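I have a question for everyone selling me a "desk cleanup" this February. Where do you think the electricity comes from?

Every tidy desk photo I get shown has a lamp, a monitor, a laptop, a speaker and a plant. Zero cords. The plant is the only thing on there I believe.

So I've been reading up on power strips, because mine is 16 years old, yellow, and buzzes when the printer wakes up. I know. I'm replacing it. That's why I'm in this mood.

First stop was the Walteck site. They call theirs a "desktop power hub." It's a power strip. It has outlets in a row and a cord on the end. You can call it a hub when it does something a strip doesn't.

The Guillot one is a "charging station" and costs three times as much. I read the whole spec page looking for the difference. The difference is a fabric cord and a color called Oat.

Also, can we talk about reviews? The Drareck strip has 200 of them and a good half were clearly written the day the box showed up. "Looks great on my desk, five stars." OK. Does it still work? Did the switch go mushy? Come back in a year and tell me that.

The one review I trusted was two stars and said "plugs block each other." Thank you, stranger. That's the only thing I wanted to know.

Because that's the real problem with these things. The outlet count on the box assumes every plug you own is small and polite. Mine are bricks. Router brick, monitor brick, the lamp brick that's bigger than the lamp's base.

And yes, people have told me to get one with the outlets turned at an angle. I'm willing to believe it helps. I'd be more willing if any store let me walk in with my actual chargers and try.

Cord length is my other complaint. Mesico lists one model at "18" with no unit. I wrote to ask. They wrote back that it was "suitable for most rooms." I still don't know what 18 is.

Then the white thing. Who decided all of them should be white? My old one started out white too. A white strip on a white desk looks clean right up until somebody sets a coffee next to it.

I'll say one nice thing. I like a power button on top where I can reach it, with a light near it. My current one has the switch on the end that faces the wall, so turning it off means lying on the floor.

Do I turn it off at night? No. Do I like knowing I could? Also no, if it means lying on the floor.

Somebody is going to tell me to mount it under the desk. I did that with the last desk. Adhesive strips, rated for way more than it weighed. It came down at 2 in the morning and I thought someone was in the house.

Screws, you'll say. It's a rental desk. Yes, that's a real thing, and no, I'm not proud of it.

And the cable box idea, where you hide the strip in a bigger box with a lid. So now I have a box on my desk. I had a strip, I wanted less stuff, and the answer was a box.

My position as of tonight is that the strip can just sit on top of the desk, in plain view, cord and all. It's the thing I plug stuff into. I don't hide the lamp.

If that ruins the look, then the look was never going to survive me working there anyway. I'll report back on the buzzing - and on whether three bricks fit side by side, which I doubt.

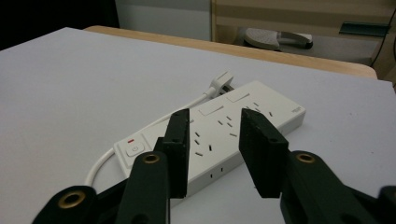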